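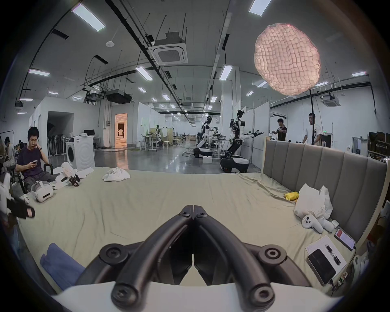
Los puntos no son un descuento

Las tarjetas con programa de puntos se comparan casi siempre por la tasa de acumulación: cuántos puntos por euro, con qué multiplicador y en qué categorías. Es el dato menos útil de la ficha. El valor de un punto lo fija el emisor en el momento del canje, y esa cifra rara vez figura en la misma página que el multiplicador.

Tomo como referencia la tarjeta Nirnard, que he usado durante 14 meses. El catálogo admite tres vías de canje: abono en el extracto, tarjeta regalo y compra directa en comercios asociados. El mismo saldo que compra una tarjeta regalo de 100 euros en Buvik se convierte en 80 euros si se pide como abono. La diferencia es del veinte por ciento y aparece en la última pantalla, después de elegir el importe. En Frandsen la proporción es otra, y cambió en septiembre sin aviso por correo. El contrato lo permite: la cláusula de equivalencias remite a «las condiciones vigentes en la web».

Tharindu Debnath defendía hace poco en su boletín que esto carece de importancia, porque el titular recibe algo que antes no tenía. No comparto el argumento. El titular ha tomado decisiones de gasto con arreglo a una tasa anunciada. Si elige Nirnard frente a una tarjeta con devolución en efectivo del uno por ciento, lo hace suponiendo un valor del punto. Cuando ese valor baja después de la acumulación, la comparación inicial queda invalidada y el gasto ya está hecho.

Hay un segundo problema, el de las devoluciones. Si un artículo pagado en parte con puntos se devuelve, el comercio reintegra primero la parte en euros y el emisor tramita los puntos por separado. En mi caso, una devolución en Frandsen por 143 euros dejó el saldo de puntos retenido hasta el cierre del segundo extracto. Los puntos retenidos siguen sujetos a caducidad. Pregunté por escrito si el plazo se suspendía y la respuesta citaba un artículo del reglamento que no menciona las devoluciones.

Han-gyeol Yang propone que el emisor publique un valor mínimo garantizado por punto, válido doce meses desde su acumulación. Me parece una medida razonable y barata de aplicar. Amau ya lo hace, con un valor bajo pero constante, y el extracto muestra el saldo en puntos y en euros. Su multiplicador es peor que el de Nirnard en todas las categorías. Aun así, el cálculo anual con mis gastos sale a favor de Amau en cuanto se excluyen las tarjetas regalo, que obligan a comprar en un comercio concreto.

Mientras no exista esa garantía, conviene valorar los puntos por su abono en extracto, que es la vía más líquida, y restar la cuota anual. También conviene canjear en cuanto se alcance el mínimo. Un saldo acumulado no devenga intereses y queda expuesto a cada revisión de la tabla. Quien aplaza parte del pago debería prescindir del programa por completo: el interés de un solo mes sobre el saldo pendiente puede superar lo obtenido en puntos por esas compras.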